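Notes for the partner session. Slides are mostly one line each, so I've typed out what I mean to say, more or less, and I'll wander off it as usual.

Hello everyone, thanks for coming back after lunch. I look after resellers for a small security firm called Stakent. We make a login and access tool called Ulla, and we sell almost none of it ourselves. Shops like yours do that. So I want to talk about what happens when a vendor signs up too many partners too quickly, because we did, and it hurt.

(Slide 2. Wait for the clicker, it's slow.)

Back in November we had 71 partners on the books. Lovely number, looked great on the website. Then I rang round and found most of them had never logged in to the partner portal. A few had forgotten they'd signed anything!

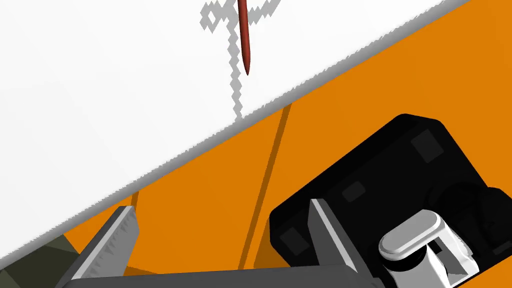 So we stopped recruiting for a while and went back to the people we already had. I asked each one the same thing: what would you need from us to sell this to one customer? The answers were very ordinary. A price list that fits on a page. A demo that doesn't need an engineer. Someone who picks up the phone.

(Slide 4, the price list. Old one first, let them groan.) 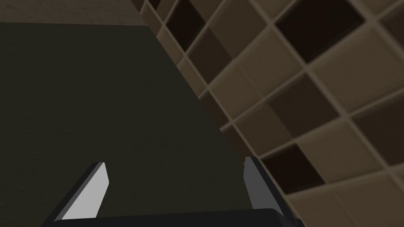
Drorthorpe, May 30, 2023

That's the top of the letter we sent out with the new terms, and I'll read you the bit that matters. "Deal registration is now one form. If we haven't replied in two working days, the deal is yours." Regula Fankhauser in our legal team fought me on that second sentence for weeks, and I'm still glad I won.

Training next. The old course had 122 slides and an exam at the end – I failed it myself the first time. We cut it to a morning. You set up Ulla for a made-up company with 200 staff, lock somebody out, and let them back in. 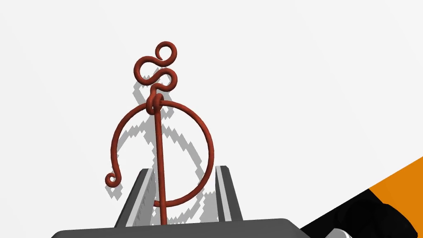
Obradović, one of our distributors, took that morning and ran it for their own resellers, in their own language, without asking us. I was a bit cross for a day, then I asked for a copy.

(Skip slide 8 if we're past the half hour.)

Money, quickly. Each active partner gets 2000 pounds a year towards local events. Spend it on a breakfast, spend it on a stand, just send me the receipt.
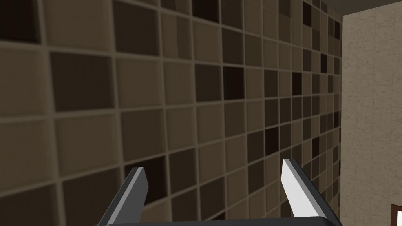 What I'd still like to fix is support handover. At the moment a customer can ring you, then us, then you again, and tell the story three times. If you've got a way of doing this that works, come and find me by the coffee. Right, questions – and could somebody get the lights?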